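The stoppage at Kurnum's Minville cell was logged as a gripper fault. The controls engineer who investigated it says the gripper was the last thing to fail.

"The log gave us a grip-force error. It didn't say why the fingers had closed on nothing 26 times in one shift."

The cell transfers white plastic rings between a green belt and the blue bins beneath it.

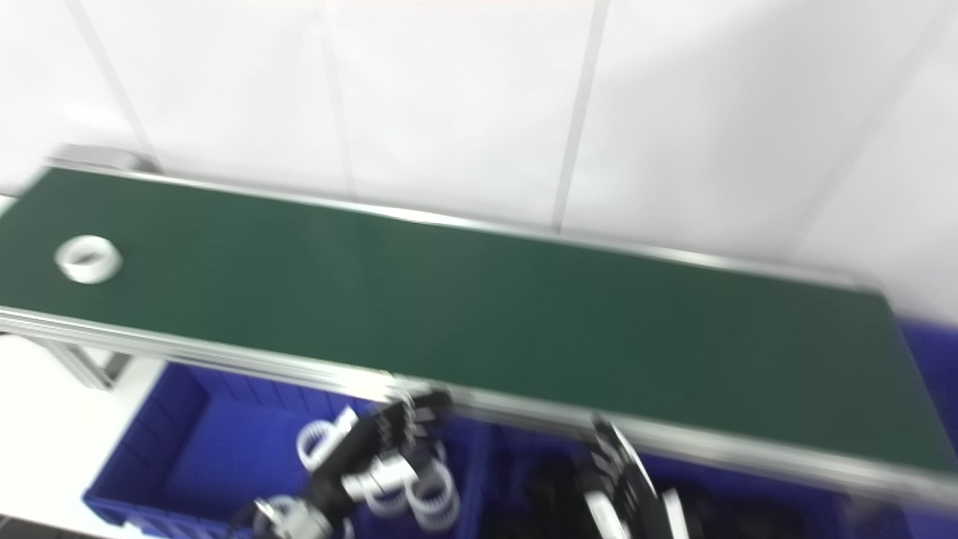
The engineer traced the misses to the wrist cable. Flexing had worn one conductor, and the position signal dropped out for a few milliseconds at full reach. The Coravus controller filled the gap with the last good value.

"So the arm believed it was 10 millimetres from where it was. It carried on at normal speed, and that's the part I object to."
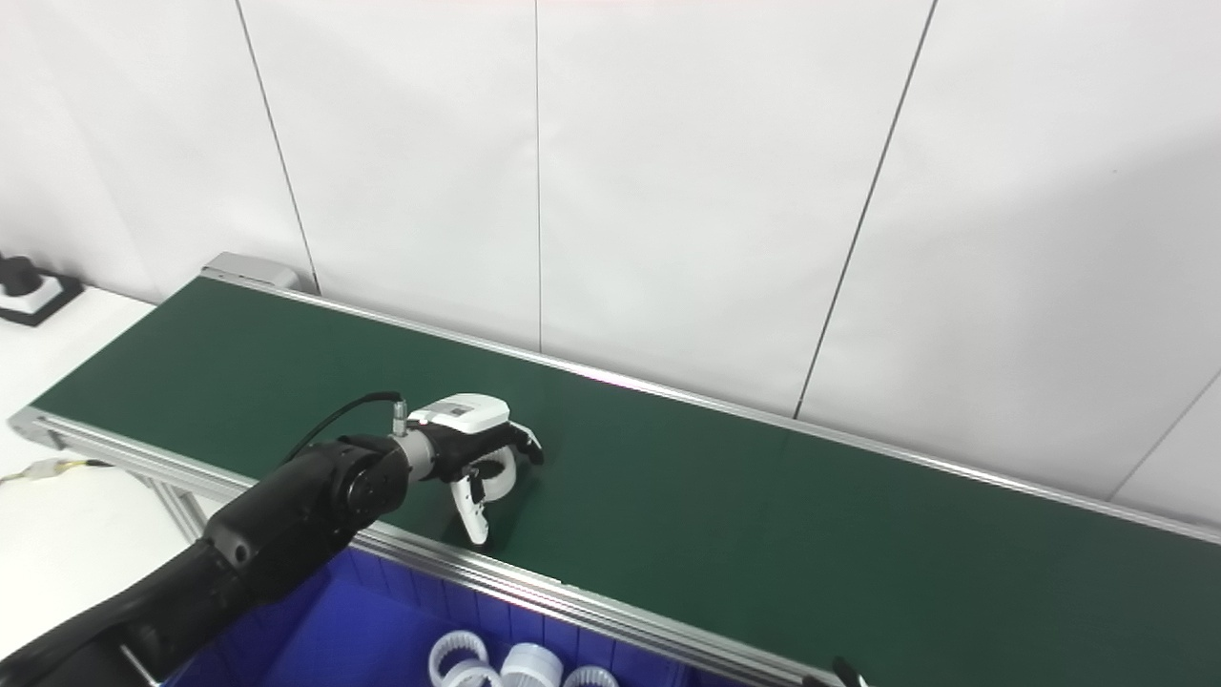
On the final cycle the fingers struck the side rail. The guard was closed and there were no injuries, but the protective stop came late – the collision threshold had been raised during commissioning to cut nuisance trips, and was never restored.

"Two faults, and either one alone would have been an annoyance."

The cable is now replaced every 2,000 hours, and any signal dropout forces a controlled stop. 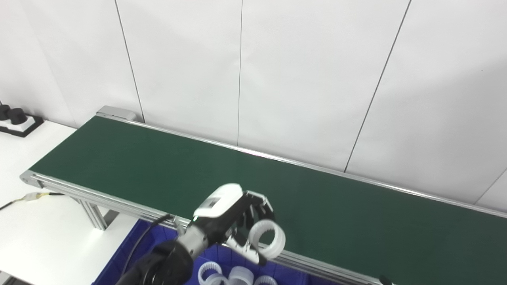 Kanagaratnam, the integrator, has rerouted the cable with a larger bend radius. A further review is set for July.

"I'd still like a second encoder on that wrist," the engineer says. "It's been quoted. It hasn't been approved."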